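How to budget for a handheld gripper setup (before you buy anything)

Wrote this up fast after our November order. We made most of the mistakes already so maybe you can skip a few.

Start with the task. Not the catalog. Write down what you want picked up, from what, and put where. One line per task. If you can't write the line you're not ready to spend money on it. Our first list had 12 tasks and we cut it to 4 before asking for a single quote. Glad we did, half of them needed different fingertips.

Step 1. Split the money into two piles.
Pile one is the gripper, camera, mount, cables. Pile two is everything else - bins, objects, gloves, tables, storage, shipping, spare pads. Everybody budgets pile one to the penny and then guesses at pile two. Don't guess. We put 40 percent of the total in pile two and used all of it.

Step 2. Get quotes for the whole kit.
We asked Nurkell and Rindus for the same list, same wording, so we could lay them side by side. Nurkell quoted the gripper and mount as one line. Rindus had them seperate, plus a charge for setup. The cheaper one on paper wasn't cheaper once we added cables. Ask what's in the box. Ask again in writing.

Step 3. Buy the bins and objects first.
They're cheap and they get here fast. Do the task by hand, at the height and in the room you'll really be using. You'll learn wether the walls are too tall for the wrist, whether you need one person or two. Soft stuff is worth testing early. Cloth and plush fold up on you, hard blocks don't, and pads that are fine on one can be lousy on the other.
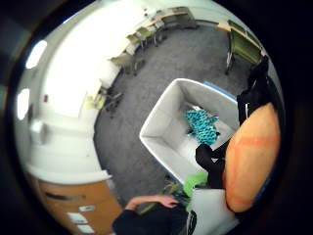 Step 4. Price the consumables for a full year.
Pads wear. Gloves wear. Soft objects get grubby and need replacing. Take what one person goes through in a month, multiply it out, then add extra for the month when everybody is in at once. Hayat sells pads by the bag and the bag price was better even with some left over. Check they fit your model first, we didn't.

Step 5. Plan the room.
Floor space to kneel or stand, a clear way out, somewhere to charge things. Measure it with the chairs pulled out, not tucked in. If the room is shared, put a locking cabinet in the budget now.

Step 6. Order 2 grippers, even for a small team.
I know. It hurts. But a repair can take weeks and a second unit keeps people working. If the money isn't there, ask about a loaner and get the terms on the quote.

Step 7. Hold the software money back.
We looked at Skuro for sorting and storing recordings. Nice enough, but you pay per seat and we didn't know how many seats yet. Run a short trial, count who logs in, then sign. Storage is its own line btw. Video eats drives.

Last thing - keep the quotes, the final invoices and your task list in one folder. Next year's budget is mostly that folder with new prices.

Related

Leasing or buying your first robot arm
What to ask before you sign a service plan
Shared lab space: a floor plan checklist
Spare parts list for small teams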